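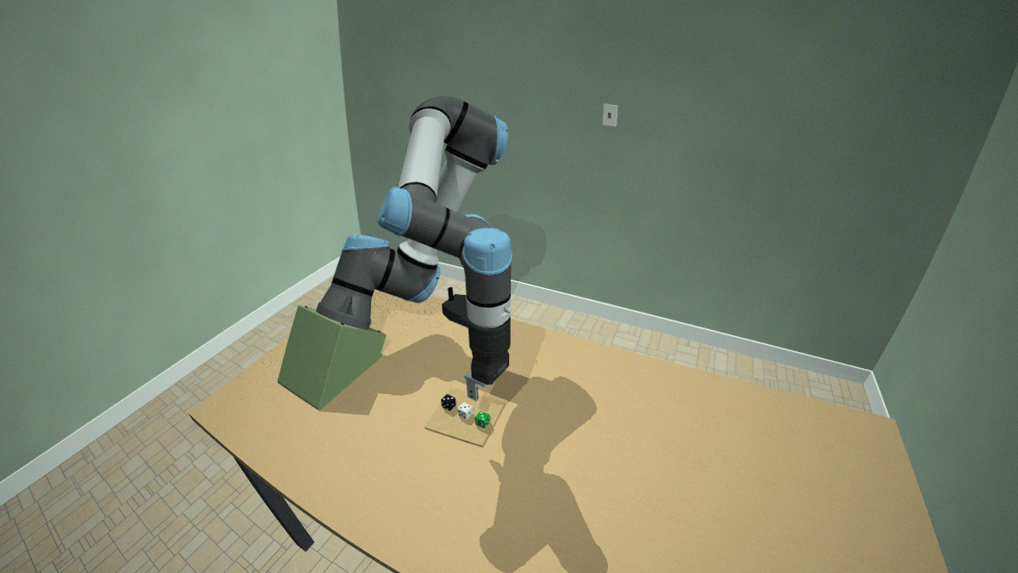
Three dice, one board, one arm: a simulated practice table of the kind where household robots learn their trade.

My kitchen drawer holds rubber bands, two dead batteries and a die from a board game we lost in June. Clearing it out takes me four minutes and some swearing. I wanted to know when a machine would do it for me, so I called Régis Pons, who builds practice worlds for robot arms at a small firm named Trekonum.

"Define 'do it,'" he said, and I knew I'd be keeping the drawer.

Pons starts his arms on dice because dice are small and have flat sides. The table is software, and so are the floor tiles. An arm can fumble there all night without waking the neighbors, and his latest one did, for 3,000 tries at moving a single die. It managed 1,394. A toddler would do better, though a toddler would also eat the die.

Then comes the real table, where the light changes and things roll. Ysaline Masson runs the test kitchen at Ustetti, a rival shop with better coffee. She gave her arm 300 chances to put a spoon in a cutlery tray. I asked how it went. She offered me another coffee.

Factories are further along, mostly because factories cheat. At the Vondel plant, every part shows up in the same spot, facing the same way, and the arm there packs 312 boxes a shift with no idea what's in them. Masson would love to have that at home. "All you'd have to do is line up your dirty dishes perfectly," she told me. I pointed out that I could wash them in that time. She said her husband had raised the same point.

Pons thinks a decent table-clearing robot is ten years off. He thought so five years ago, too. In the meantime he has a dishwasher, and he loads it himself, badly, according to his wife.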